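Lire un site de château en terre sur le terrain : méthode rapide

Pour ceux qui m'ont demandé après la sortie à Grallurico. Je note ça vite, entre deux trains, je compléterai en août.

Avant de partir : manger quelque chose, et carte au 1/25 000 imprimée. Pas le téléphone, ça capte mal en fond de vallon. 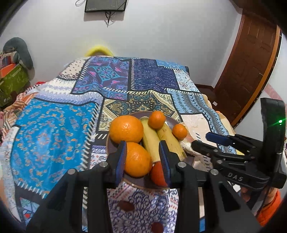
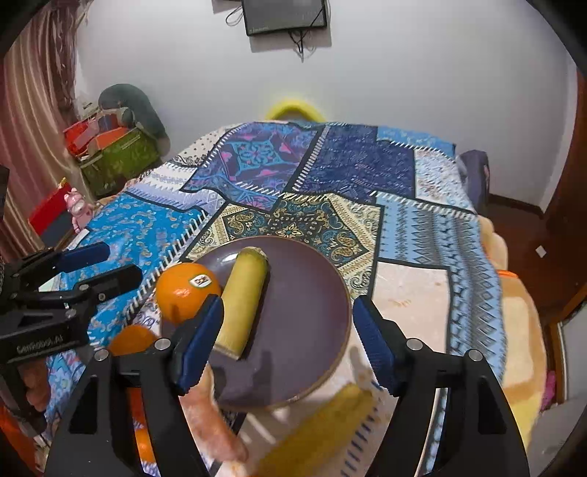 Oranges et compagnie, sur l'assiette.

1. Repérer l'éperon sur la carte
Chercher une crête étroite, pentes raides sur trois côtés, un seul accès facile. Courbes de niveau très serrées = bon signe. A Sarton, la crête fait 700 m de long et domine la rivière de 94 m. Cas d'école.

2. Arriver par le côté faible
Toujours. C'est là qu'on a creusé les fossés. Si vous montez par le sentier balisé (côté village) vous ratez la moitié du système. Demander au propriétaire si le bois est privé.

3. Compter les fossés
Partir du plateau, avancer vers la pointe. Chaque creux qui coupe la crête en travers : une croix sur la carte, largeur au décamètre. Attention aux chemins creux, ils suivent la pente, un fossé la barre. Je me suis fait avoir à Zarlow, Verena Haslinger m'a corrigé sur place. Merci à elle.

4. Les terrasses
Replats artificiels, bord net, talus raide dessous. La plus haute est souvent l'enceinte principale, mais pas toujours. Mesurer longueur et largeur au pas, vérifier au ruban si ça vaut le coup. Celle de Sarton : environ 69 pas dans le grand coté.

5. L'entrée
Chercher un passage coudé, un talus interrompu. Se mettre dedans et regarder d'où on pourrait vous tirer dessus. Si la réponse est « de nulle part », c'est sans doute une piste forestière.

6. Croquis
Crayon, pas stylo. Nord en haut, hachures vers le bas de la pente. 5 minutes par terrasse, pas plus, sinon on finit à la nuit. Junaid Niazi fait les siens à l'envers et les retourne au propre, chacun sa métode.

Saison : l'hiver, feuilles tombées, lumière rasante vers 16 h. L'été on ne voit rien, fougères partout.

Pas de détecteur de métaux, pas de pelle, on ne ramasse rien. Un tesson en surface : photo, position, et on prévient le service archéologique.

Le relevé de Grallurico au propre, je le mets en ligne dès que j'ai retrouvé le scanner.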